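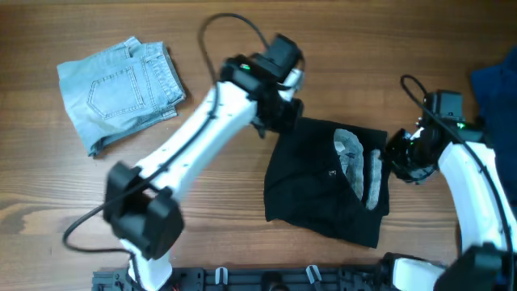
How often should I be washing jeans, and does cold water get them clean?

Every five to ten wears is fine for most people, and cold water with a decent liquid detergent handles normal dirt. Go warm if there is grease or heavy sweat in them.

Laundry and Fabric Care > Denim and darks

marlow_t
Splitting this off from the stain thread. I have three pairs of Likano jeans, the plain ones with no stretch, and two of them have gone pale along the thighs in under a year. I wash inside out, cold, normal cycle, then dryer on medium until done. Machine is a Vesness front loader. Is it the washer or the dryer doing it? I'd like the third pair to last longer than the other two.

kettlecreek
Dryer, mostly. Look at your lint screen after a load of jeans. If it's blue, that's the surface of the fabric. Hang them by the cuffs and let them dry overnight. They come out stiff but that goes away after an hour of wearing.

pruitt88
I don't agree that it's mostly the dryer. I've line dried for years and mine still fade on the thighs, because thighs are where you wipe your hands and where your legs rub on a desk. The normal cycle on a front loader is also long. Mine runs well over an hour. That is a lot of tumbling for pants that just smell a little like lunch. Use the short cycle.

marlow_t
I do have a short cycle, it's 40 minutes. I assumed it didn't rinse well enough.

pruitt88
It rinses fine if you don't overfill it and don't overdose the soap. How much are you using?

marlow_t
To the top line on the cap.

pruitt88
That's for a big dirty load. Use less than half that for three pairs of jeans. Extra soap stays in the cloth and makes it feel waxy.

Hjalti Hallgrímsson
I did alterations and pressing at Gwilliam Cleaners for 17 years and saw a lot of denim. Most of the pale lines people brought in were from creases. The jeans get folded over on themselves in the drum, the fold sticks out and rubs, and the color comes off along the fold. Shake them out before they go in, close the zipper and the button, and leave room in the drum. Same when they come out. Don't leave them sitting in a wet lump all afternoon.

The other thing is to stop putting towels in with them. Towels are rough when wet and heavy on top of that.

kettlecreek
Interesting about the creases. I have two white-ish lines down the back of one leg and could never figure out where they came from.

Hjalti Hallgrímsson
Down the back of the leg, that sounds like a crease from the spin. You can't put the color back, short of dyeing.

dee_in_drasov
Has anyone tried dyeing? I did a faded black pair with the stovetop kind of dye last December. The body of the jeans took it well, but the stitching stayed the old color because the thread is polyester. I liked it, my sister thought it looked cheap. They also bled for the first four or five washes, so keep them away from anything light.

pruitt88
Salt or vinegar in the wash to set the dye: does either one do anything? My mother swore by vinegar.

Hjalti Hallgrímsson
Not on jeans you buy from a store. I tried both and saw no difference. Vinegar will take out a smell, and too much of it isn't good for the rubber door seal.

bexley_moon
I'm going to disagree with the whole thread and say don't wash them. I air mine out on the porch and spot clean. I paid over $200 for one pair and it has been washed twice.

kettlecreek
How long have you had them?

bexley_moon
Two years in the spring.

kettlecreek
OK, but what do you do for work? I'm under sinks all day. That wouldn't fly in my house.

bexley_moon
Desk job. Fair point.

Hjalti Hallgrímsson
I'd wash them more than that. Skin oil and grit wear on the threads, and the crotch is where it goes first. I patched plenty of expensive pairs that had hardly been washed.

marlow_t
Did a load Sunday with all this. Short cycle, less soap, buttons closed, no towels, hung up to dry. They were a bit stiff, but the lint screen is staying clean, obviously. One thing I forgot to ask: the tag says 40 C max. What is that on a US machine?

pruitt88
104 F. Call it warm. You're under it on cold.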